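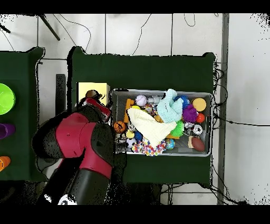 Flotura Toy and Fabric Sanitising Spray, reviewed

Posted September 2, 2023

I have been suspicious of cleaning sprays aimed at parents for as long as I have been a parent. Take an ordinary surface cleaner, thin it down, put a cartoon duck on the label and add a couple of quid. So when Neville Cropper from our toddler group told me he'd gone over to Flotura and wasn't going back, I asked him what it did that hot soapy water didn't. He said it smelled nice. I bought a bottle anyway.

What you get is a trigger bottle and a refill pouch in a cardboard sleeve. The sleeve says one bottle is good for up to 1,000 sprays. I am not going to sit and count them. I will say that mine was empty after 14 days of fairly ordinary use, and we are a house with one child and a dog, not a nursery.

The claims on the back are the usual sort. "Deep freshness." "Everyday protection." Protection from what, it doesn't say until you get to the small print, where you learn that the surface has to stay visibly wet for five minutes before the thing counts as sanitised. Five minutes is a long time for a mist to stay wet on a plastic brick in a warm room. I tried it on the kitchen worktop in May and most of it had dried before the kettle boiled. To keep it wet I had to go over everything a second time, and that may explain where all those sprays went.

On hard toys it's fine. It took dried yoghurt off a stacking cup with a bit of rubbing, and it got felt-tip off the side of a plastic garage, though a faint line stayed behind. I did the other half of the same garage with washing-up liquid and an old toothbrush. Same result, same faint line. If anything the toothbrush was quicker round the wheels.

Soft things are where I was hoping for more. Anything knitted, anything stuffed, the bits of blanket that get dragged from room to room and can't go in the machine without tears at bedtime: that is what a spray like this ought to be for.

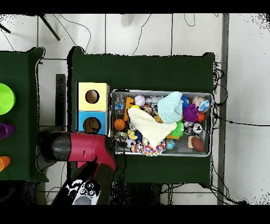 On those it mostly adds perfume. The rabbit came out smelling of something between pear drops and a hotel corridor, and by the following evening it smelled of rabbit again. A damp patch of milk on a knitted cardigan dried stiff, as it would have done without any help. I ended up putting both on a cool wash in a pillowcase, and they were perfectly all right.

The trigger deserves a mention, mainly a bad one. It has two settings, mist and stream, and you turn the nozzle to choose. Mine slipped round to stream whenever I put the bottle down on its side, so the first squeeze of the day tended to go across the table. There's also a child lock that my daughter got past before I did. I wrote to the company about that and had a polite reply from an Amber Hulme in customer care, who sent a replacement trigger. The replacement locks properly. It still slips to stream.

For comparison I bought the Brilta version, which comes in a plain bottle with no duck. It's cheaper, it lists the same five-minute wait, and it has hardly any scent. I couldn't tell the difference in cleaning on anything I tried, and the nozzle stays where you put it. Our chemist in Dunmore keeps it on the bottom shelf behind the bin bags, if you're local and looking.

Some things in Flotura's favour. It doesn't leave streaks on shiny plastic. It didn't bleach or mark any fabric I used it on, including a dark red felt hat I was worried about. The refill pouch pours without glugging. And I can see it being useful in a car or a changing bag, where there's no tap and you only want the worst off a teething ring (rinse it afterwards, the label says so, in very small letters indeed).

But at home, with a sink? I can't see it. Most of what my daughter plays with can go in a washing-up bowl, and what can't go in the bowl can usually go in the machine. The label does say "tested on 205 toys", with no hint of which toys or what the test was. I asked about that in the same email and that part didn't get an answer.

Neville is on his third bottle. He still says it smells nice.

Two stars out of five, one of them for the refill pouch.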